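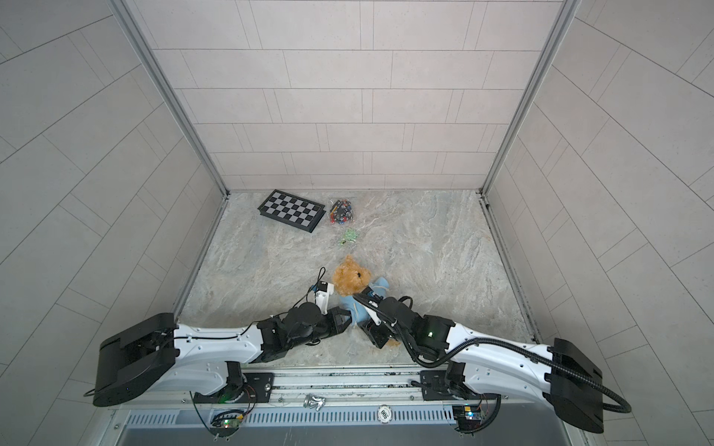 Folding chessboard and a clear bag of small coloured pieces.

Ticket: Returned items still showing as on loan, overdue notices sent in error
Site: Inville Toy and Game Library
Product: Sotero Lending, desk client and nightly notices
Opened: 19 October 2023
Opened by: Dalia Radwan
Assigned to: Ajith Poduval
Priority: Normal, raised to High
Status: Closed

Original report (Dalia Radwan)
Several members have been sent overdue notices for items they have already brought back. I checked the shelves for the first few and the items are here, in the right place, with all pieces. In Sotero they still show as on loan. Staff are sure they scanned them in. There is no error on screen when a return is scanned, just the usual beep. It doesn't happen with every item and I can't see a pattern by category: board games, puzzles, building sets and ride-on toys are all affected. We have paused late fees by hand until this is sorted out. The desk client was updated last week, so I assume that is the cause.

Ajith Poduval
Thanks, Dalia. Please send:
- item numbers for a handful of affected loans
- which desk took the return, if known
- the file returns_exceptions.log from each desk PC (in the Sotero data folder, under logs)
Please also turn off the nightly notice job for now. Settings, Notices, Schedule, untick Active, Save. Loans and returns will carry on as normal.

Dalia Radwan
Notice job is off. Files attached for both desks. The one from the front desk is empty. The one from the back desk is quite long. Item numbers are in the attached sheet. Hazem Soliman works the back desk most afternoons and can test things if you tell him what to do.

Ajith Poduval
The client update is not the cause. The first rejected return in the back desk log is older than the update, and the front desk PC has the same version with no rejections.

Every rejected line has the same form. The code received from the scanner is one character longer than the item number in the catalogue. The extra character is always at the end and looks like a check digit. The client can't find an item with that number, so it writes the line to the exceptions log and moves on. The beep you hear is from the scanner itself and only means the barcode was read. It says nothing about whether the return was posted.

Hazem, could you do the following at the back desk:
1. Close Sotero.
2. Open Notepad and click in the empty window.
3. Scan a label from an item that failed.
4. Scan a label from an item that works.
5. Repeat with the same items at the front desk.
Paste the results here without editing them.

Hazem Soliman
Back desk, failed item: there is an extra K at the end that is not printed under the bars. Back desk, working item: number is correct. Front desk: both numbers are correct. I also swapped the scanners over and the problem moved with the scanner, so it is not the PC or the USB port. Scanners are back where they were.

One more thing that may help. The labels that fail are all the newer ones with the matte finish. The glossy ones are fine on either desk.

Ajith Poduval
That is useful. When did the matte labels come in?

Dalia Radwan
January, when we replaced the label printer. We didn't relabel everything. New items get a matte label and old items only get one if the glossy one has peeled. I can't say offhand which items have been done.

Ajith Poduval
Cause is now clear, and it has two parts.

First, the label template on the new printer is set to Code 39 with a mod 43 check character. The old template was Code 39 without it. The check character is in the bars but not in the text below them, so the labels look the same to the eye.

Second, the scanners are set differently. The front desk scanner verifies the check character and then drops it. The back desk scanner has been reset to factory settings at some point, and passes it through as if it were part of the number.

This leaves one question. The labels date from January, but the exceptions begin much later. The reset date must be close to the first line in the log. Does anyone recall changing that scanner?

Khadija Ramadan
That was me. It had stopped adding Enter after each scan, so I scanned the reset code on the back of the quick start sheet and then the Enter suffix code. It worked after that so I didn't log it.

Ajith Poduval
Understood, that fits. The reset cleared the check character setting along with everything else.

One warning before changing anything. Do not turn on check character verification at the back desk while glossy labels are in use, unless the scanner is the model that falls back to a plain read. The front desk model does. The back desk model does not, and will refuse every glossy label. I have confirmed this with Driss Cherkaoui, who looks after hardware for us.

Driss Cherkaoui
Confirmed. Fix it in the client, not in the scanner. Sotero has an input rule for this under Settings, Devices, Scan Input. Set "Item number length" to the length of your item numbers and tick "Trim trailing check character". Codes that are the right length are left alone - only longer ones are checked and trimmed. Set it on both PCs so the scanners can be swapped in future. Then change the printer template so that new labels carry no check character. Existing matte labels can stay.

Hazem Soliman
Rule set on both PCs. Tested matte and glossy labels on both desks, loan and return. All posted, and nothing new in either exceptions log. Template changed and a test label printed. It scans clean in Notepad on the back desk.

Ajith Poduval
Good. Next, the backlog. I ran the exceptions log through the trim rule against a copy of your catalogue of 760 items. It gives 161 rejected returns that match an open loan. The remaining lines are repeat scans of the same item. An import file is attached. Each return keeps its original scan time, so no late fees will be raised by the import.

Steps:
1. Back up the database.
2. Close Sotero on both desks.
3. Run the import from the server, Tools, Import Returns, and choose "Use date in file".
4. Leave it to finish. If it has not finished in 20 minutes, stop and tell me.

Dalia Radwan
Done, no errors. I checked a shelf of games against the on-loan list and they agree. There are 2 loans from my original sheet still open. Both were taken back by hand at an outreach session and never scanned, so they are not part of this. I have closed them.

Ajith Poduval
Thanks. You can turn the notice job back on. I suggest running it once in preview mode and reading the list before it sends.

Dalia Radwan
Preview looks right. Job is active again. Late fees are back to automatic. Please close.

Resolution notes (internal)
Cause: check character passed through by a scanner after factory reset, on labels printed with mod 43 enabled.
Fix: scan input rule on both desk PCs, label template corrected, rejected returns imported.
Follow-up: change request raised for the desk client to show an on-screen message when a return is written to the exceptions log. Linked to a similar report from Fevance.
Closed by: Ajith Poduval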